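Back Bedroom, Flekalton Road
Gallery 5 – March

Melati Gunawan and Irfan Goh let out the upstairs of their house in Diltham, and the back bedroom is the one most people ask about. Very little in it was bought new. The bed was second-hand, the bedspread came from Melati's aunt, and the pillowcases are whatever was clean. Below are notes on where things came from and how they are looked after.

The headboard

The bed came from a house clearance in Varell and cost £32, with delivery on top. Irfan carried it up in pieces one Thursday evening with help from Nabila Yusof next door. The arched headboard is pale yellow wood, with two curved slats set inside the arch that lean in towards each other at the bottom. It gets a wipe with a damp cloth and nothing else. Melati has thought about painting it more than once and has left it alone so far.

The pillows don't match. One is striped black and white, and the pink is from an older set that has otherwise gone to the charity shop. 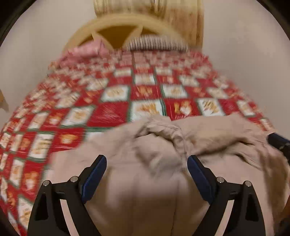 The bedspread and the jacket

Most of the letters were about the bedspread. It is a patchwork pattern in red and white squares with green and white plaid borders between them, and a lot of the squares have teddy bears on them. Melati's aunt, Marlina Khoo, had it on her spare bed for years before passing it on. It goes through the wash at 30 on its own, and dries over the banister if the weather is bad. Two readers asked whether the pattern can still be bought. We don't know – there is no label left on it.

The bed is also where the coats get sorted at the end of winter. Puffer jackets are easiest to deal with flat: empty the pockets, lay the jacket face-down, pull the sleeves out to the sides and smooth it from the collar to the hem. Ngan-ling Au, who rents the front room, folds hers in three and keeps it in a cotton bag on top of the wardrobe. Melati hangs hers, as the filling stays more even that way.
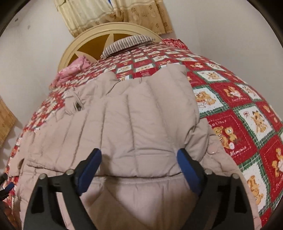

Puffer jacket in dusty pink-beige, face-down on the teddy bear patchwork.

Next gallery: the Nair Street kitchen. Letters about the bedroom can still be sent to the usual address, quoting page 1042.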